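Home Forums Search Log in

Grippers & end effectors › Printed fingers vs the Civier set

stumau_fan
Swapped to the notched printed fingers and I'm thrilled! Thin wire is where they shine – the curved tips can pinch a single purple loop.

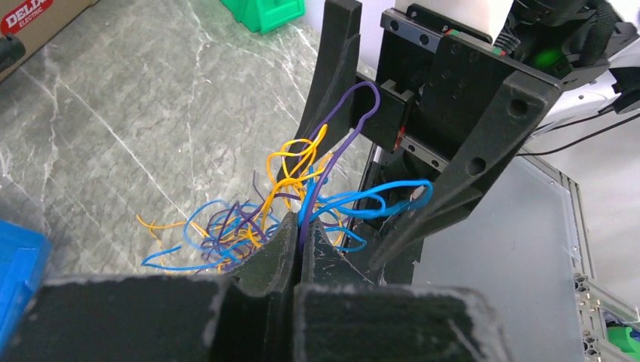
The Civier pads managed 17 picks out of 60 on wire like this, so I'm running the same 60 again with both arms. Bins next, same controller settings.
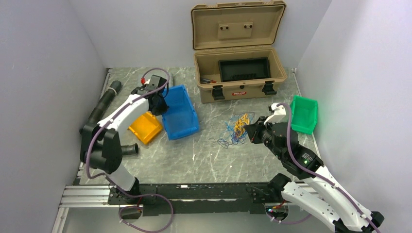
Cronin86
I'd disagree on the notch. Flat tips with a softer close did better for me, and they don't snag insulation.

stumau_fan
Fair – what closing force? I'll print 2 flat pairs and try them!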